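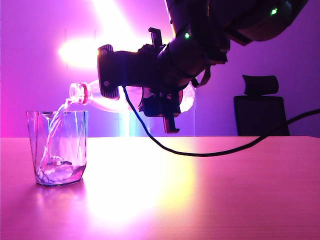 Markcombe water rates to stay flat as Trostton main is replaced

Friday, February 22, 2019

Water customers in Markcombe will pay the same rates this year as last, the town's water department said this week, even as crews prepare to replace the oldest stretch of pipe in the system.

The work will take place along the Trostton Road main, which carries water from the treatment plant to the north side of town. The pipe is cast iron and has broken repeatedly in recent winters. The worst break, in October, left 300 homes and the middle school without service overnight and washed out part of the shoulder near the feed store.

Kinga Fekete, the department's superintendent, told the town council on Tuesday evening that patching the line no longer made sense.

"We fix one spot and the pressure finds the next one," she said. "Our crew has been out there at two in the morning more than I'd like. It's time to put new pipe in the ground."

The contract went to Jolar, a utility contractor that also rebuilt the pump station on Mill Street. Digging is set to start once the frost is out of the ground and will move from south to north in four sections. Each section will be tested and put into service before the next one is opened. The department expects the whole job to last 14 weeks, weather permitting.

Money for the project comes from a state loan and from a reserve the town has been paying into for several years. Council member Ernő Juhász asked whether customers would see the loan show up on their bills later on. Fekete said payments on an older loan for the storage tank end this summer, and the new payments will take their place in the budget.

"I can't promise anything about the year after next," she said. "For this year the rate sheet is the same one people have now."

The council approved the contract 7-0.

Most of the discussion was about traffic. Trostton Road will be down to one lane during working hours, with flaggers at both ends, and school buses will be let through first in the morning and afternoon. Trucks over the posted weight limit will be sent around by way of the county road. Szabolcs Bognár, who owns the garage at the corner of Trostton Road and Elm, said he was glad to see the work done but worried about customers being able to reach him.

"When they did the gas line, there was a trench across my driveway for most of a week," he told the council. "I'd like to know ahead of time – even a day would help."

Jenő Szekeres, the project manager for Jolar, said driveways would be plated at the end of each shift and that businesses would get a call before any digging in front of their doors. He gave out his cell phone number at the meeting and said copies of the schedule would be left at the town office.

Some short shutoffs are expected when houses are switched from the old main to the new one. Residents will find a notice on the door two days before. The department asks people to draw enough water for drinking and cooking ahead of a shutoff, and to run the cold tap in the bathtub for several minutes when service comes back. The water may look cloudy or rusty at first. Laundry should wait until it runs clear.

A resident of Elm Street asked about the taste of the water, which she said had been stronger since the break. Fekete said the plant had raised the chlorine level for a short period after the repair and brought it back down before the end of the year. Monthly test results have all met state standards, she said, and are posted at the town office. Customers who still notice a smell or taste can ask for a free test at their own kitchen tap.

The old main will be drained, capped and left in place. Repaving will follow in the fall, after the trench has had time to settle.

In other business, the council put off a decision on new lights for the Yang Field ballpark until its next meeting.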